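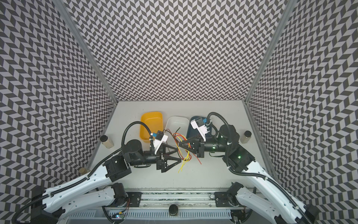 Clotilde Marty says most tenants in Buler leave it until the second letter before they ring anyone about their deposit, and by then half the paperwork has gone in the bin.

FOR IMMEDIATE RELEASE
January 16, 2025

Free deposit advice desk to open in Buler
Trustent and Naqvi Lettings to run it jointly. First sessions next month.

Tenants in Buler who are stuck in a row over a deposit will be able to get free help face to face from February. The desk will be at the Mikilo building on Tanner Street, ground floor, door to the left of the post box. No appointment needed. Bring whatever papers you have, even if it's only a bank statement.

Trustent has run a phone line for tenants in the area for four years. Last year it took 1,301 calls. Of those, 281 were about deposits, more than on any other subject, and most came in December and the weeks after. People move out before Christmas, the money doesn't come, they need it for the next place.

Until now the advice has all been by phone. Fine for a quick question. Not much use when somebody has a check-in report running to 32 pages and wants to know what "fair wear" means on page nineteen.

What the desk will do:
Read through your tenancy agreement and inventory with you
Help you write to your landlord or agent
Explain how the deposit schemes work and what the time limits are
Help you put together a dispute if it gets that far

What it won't do: go to court for you, or lend money. There's a list of solicitors on the desk for the first and the credit union is two doors down for the second.

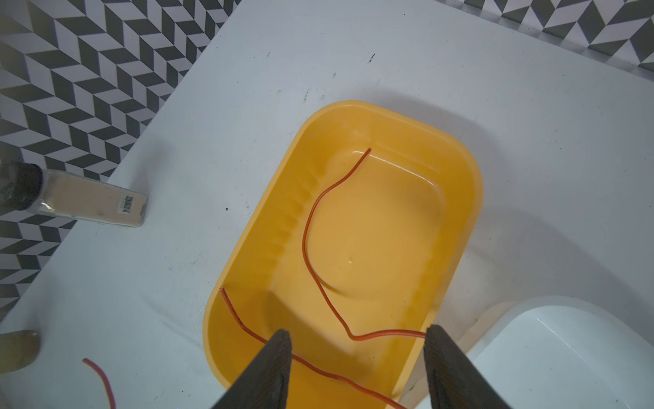 Sessions will be Tuesday evenings, 5.30 to 8, and one Saturday morning a month. Saturday dates to be confirmed, they'll go up on the door and on the Trustent website as soon as we have them. Last person seen at 7.30 on Tuesdays so please don't leave it til the end.

The desk is paid for by Trustent and by Naqvi Lettings, which manages flats and houses across the town. Yes, a letting agent. We've been asked about this already. Naqvi puts in half the running costs and has no say over who is seen or what they are told. It doesn't see any case notes. If your dispute is with Naqvi you can still use the desk, and the adviser will deal with it the same as any other. The agreement between the two is available on request, it's short.

A spokesperson for Naqvi Lettings said: "A lot of these arguments start on moving-in day. Someone signs an inventory in the hallway with a sofa coming through the door and nobody looks at the oven. If tenants know what they're signing we spend less time on it at the other end. We'd like our own landlords to come along and listen as well."

Landlords are welcome to the open evening, details below, though the desk itself is for tenants and lodgers only. Lodgers often think they're not covered by anything. Depends on the set up. Come and ask.

Marty, who will lead the Tuesday sessions, said: "Cleaning is the big one, then marks on walls, then gardens. Very rarely anything dramatic. I had a case that went on for months over a shower curtain. Take photos when you go in and when you leave, keep the emails, don't agree a figure on the doorstep. If you've been offered part of the money back you can usually take that part and carry on arguing about the rest, and hardly anybody I speak to knows it."

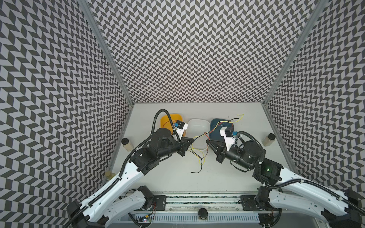 There will be a printed guide to go with the desk, eight pages, plain English, free. Copies at the library, the health centre and the Mikilo building from the end of the month. Large print on request. We are still looking for somone to check the Polish and Romanian versions, so if that's you please get in touch.

Open evening: Mikilo building, 6pm, first Tuesday in February. Tea and biscuits, a short talk, then questions. Step-free entrance is round the back through the car park, ring the bell and wait a moment. Parking is free after six. The 14 bus stops outside.

The phone line carries on as before, weekday mornings.

ENDS

Notes for editors
Clotilde Marty is available for interview most afternoons, not Fridays.
The call figures cover January to December last year and are Trustent's own.
Please use "Trustent", one word, no "the".
Press contact: Trustent press desk, via the contact page on the website. Please put "Buler desk" in the subject line.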